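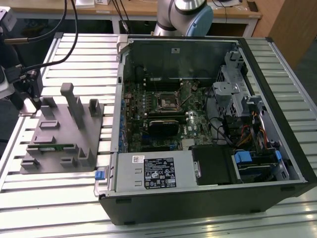
Unit 2: How long should an office computer live?

Handout for the course Household and Small Business Waste, Trarkthorpe evening program
September 17, 2025

Please read this handout before the next meeting. The calculation at the end we will do together, so bring paper.

When we speak about waste, most people think first of the bin. In this unit we look at an earlier moment, when a person decides that a thing is old. For an office computer this decision is usually made by a calendar. The accounting period is finished, the new budget is open, and the machine goes out. Its real condition is often not checked at all.

Three kinds of "old"

A machine can be old in the technical sense: a part has failed and a replacement cannot be found. It can be old in the software sense, when the system it runs receives no more security updates. And it can be old only on paper, because its value in the books has reached zero. Please keep these three apart in your homework. Last June many students mixed the second and the third, and lost points for it.

Desktop towers are a good case for study. The case opens, and the memory, the drives and the graphics card can in many models be changed one by one. With thin laptops the memory is often soldered to the board, so one weak part may decide the life of the whole machine.

The Zumska office

Our main case is Zumska, a small translation office with 9 desktop computers. The owner received an offer to replace all of them. Instead she asked the repair shop Vasylenko to check them first. Two had failing drives. The others needed cleaning and more memory. The bill was 56 for each machine, parts included, and the owner decided to keep all of them for two more years.

Notice what the price does not include: the time of the employees, who had to work on borrowed machines during the repair. A fair comparison must count these hours — also for the new computers, which need to be set up as well. 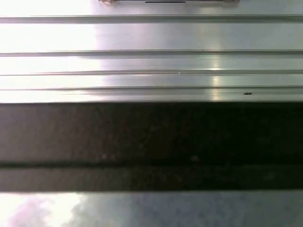

What happens to the metal

Steel and aluminum are the easy part of a computer. They are separated, melted and used again, and aluminum from scrap needs much less energy than aluminum from ore. The circuit board is more difficult. It contains copper and small amounts of gold, mixed with plastics and other metals, and the recovery needs a special plant. For this reason recycling should come after repair and reuse in your list of options.

Point for discussion: should an office be obliged to offer its old computers for reuse before it may recycle them?

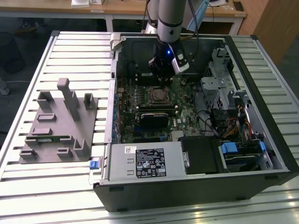 Recep Dursun disagrees with such an obligation. In his opinion a small firm has no time to look for takers, and a computer that waits two years in a storage room helps no person. He would prefer a collection point, like the one in Prarow, where the firm brings everything and the selection is made there.

Think about his argument and write half a page, for or against. Then calculate: if the limit for repair is 100 for each machine, how much could Zumska have spent in total, and how much of this was left over?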